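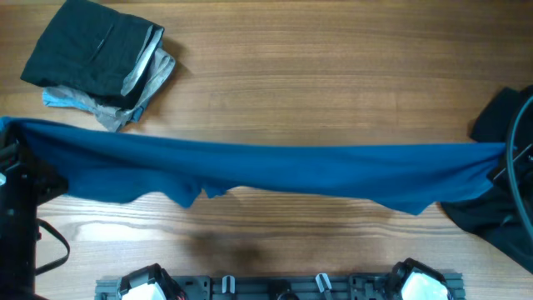
Re: [folding] Teal knits: fold from the hem or from the shoulders?

On Wednesday Pejman Ansari wrote:

> The Terstead sheet says to lay soft knits flat, smooth them with the palm and fold in thirds from the hem. Mine come out wider at one end. Do others on the list stretch the piece first? I have 30 to get through before the March swap and would like one method for all of them.

Pejman,

Yes, stretch first. Hold the piece at both ends, level, just above the table, and let the lower edge drop. Pull until the top edge is straight and stop there. The lower edge will still sag in places. Leave it until the cloth is down. 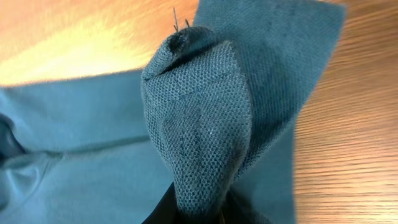 Grip matters more than pull. A pinch that takes in two or three layers drags the inner ones along with it, and the finished fold ends up wider on that side. Take one layer where you can, close to the edge, and check the underside before you lift.

If the cloth has bunched, put it down and start again from a corner. 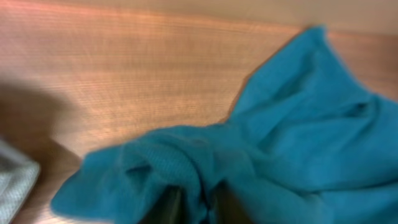
Teal cloth, bunched, on the wood tabletop.

Shaking works on heavier cotton. On soft knits I find it moves the creases to the other side of the piece and the colour of the shadows is the only thing that changes.

For Sachiko's question about pinch marks:
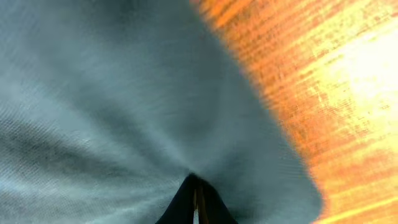

Creases fan out from wherever the fabric is held, so grip at a point that will end up inside the fold. Let go, flatten that area with the side of the hand, then make the first turn. The Terstead sheet leaves this out. The Herholm one has it under step 2.

Stack with the folded edge toward you.

Vilja Juntunen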